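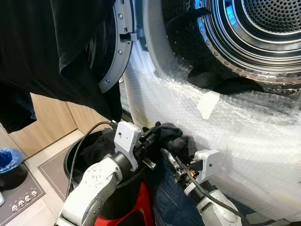

4. Household drying practice and winter electricity use

4.1 Background to the Villenport survey

Villenport has a cool, damp winter and a housing stock built mostly before insulation was required. Clothes that would dry outside in a few hours in summer can hang under a verandah for days without becoming fit to fold. Households respond in different ways, and the differences matter for anyone trying to predict evening demand on the local network.

Earlier work in the district treated laundry as a single end use. Eberhard's first report put washing, drying and ironing into one category, and the category was then scaled by household size. This was reasonable for the purpose at hand, but it hid the fact that washing is fairly constant through the year while drying is strongly seasonal. The present section separates the two.

The survey form went to 754 households across the older suburbs and the newer estates at Storwood. It asked which drying methods were used in the previous month, where in the house they were used, and at what time of day. A smaller group of 221 households also agreed to have a plug-in meter fitted to the dryer circuit from April until the end of winter. Metered households were not told to change their habits, and no payment was linked to the amount of electricity used.

4.2 Drying methods and where they are used

Most respondents named more than one method. The common pattern was a first stage on a line or rack and a second stage in a tumble dryer, with the machine used to finish heavy items such as jeans, towels and bedding. We call this mixed drying. It was more common in the older suburbs, where houses tend to have a covered porch or a spare room that can be given over to racks. In Storwood, where blocks are smaller and some body corporate rules restrict washing lines facing the street, people were more likely to move a full load straight from washer to dryer.

Front-loading dryers of the kind shown in Figure 4, with a perforated stainless-steel drum, made up the bulk of the machines in the metered group. We did not record brand, and age was recorded only where the owner knew it.

Figure 4. Front-loading dryer with the door open, showing the perforated drum and the inner ring of the door.

Indoor racks raised a separate question. Several respondents placed a rack beside a heater and left the heater running for longer than they otherwise would. The electricity or gas used this way does not appear on a dryer meter, and it would be wrong to describe such a household as drying at no energy cost. Russo raised the same point in his notes on the Lauritsen flats, where tenants dried clothes in bathrooms with a fan heater on. We have marked these households in the data but have not tried to assign a share of heating to laundry.

4.3 Timing

Dryer use was concentrated in the evening. The metered circuits showed a clear rise after the evening meal and a second, lower rise in the middle of the morning. The morning rise came mainly from retired people and from households with small children.

Respondents who used the dryer in the evening gave practical reasons. They wanted school uniforms or work clothes ready for the next day, or they were not comfortable leaving a machine running while the house was empty. A few were on the Fisteck off-peak tariff and set a delayed start, but others on the same tariff did not, and some were unaware that their machine had a delay setting. One respondent on the tariff wrote that the dryer was next to the baby's room and that no discount would persuade her to run it overnight — a comment that other parents made in milder terms.

The position of the laundry inside the house therefore affects the time of use. Where the laundry was in a garage or an outbuilding, late use was more common. Where it shared a wall with a bedroom, the machine was usually off by bedtime. Building plans held by the council could be used to estimate this for the wider district, although many laundries have been moved since the plans were lodged.

4.4 Limits of the data

The metered group was made up of people who agreed to take part, and it includes fewer renters than the district as a whole. Eberhard has argued that renters in Villenport rely more on racks and laundromats, and our survey answers are consistent with this, but the meters cannot confirm it. Laundromat use is missing from the metered data altogether.

Meter faults led to 11 circuits being dropped from the timing analysis. They were kept in the survey results. Self-reported loads per week were also found to be a poor guide to metered use in households with teenagers, where the person filling in the form was often not the only one doing the washing.

A second round with a target of 2,000 survey forms is planned, and will include the inland towns, where winters are colder but drier and outdoor lines remain useful for longer. The question on heaters will be reworded to ask whether the heater would have been on anyway.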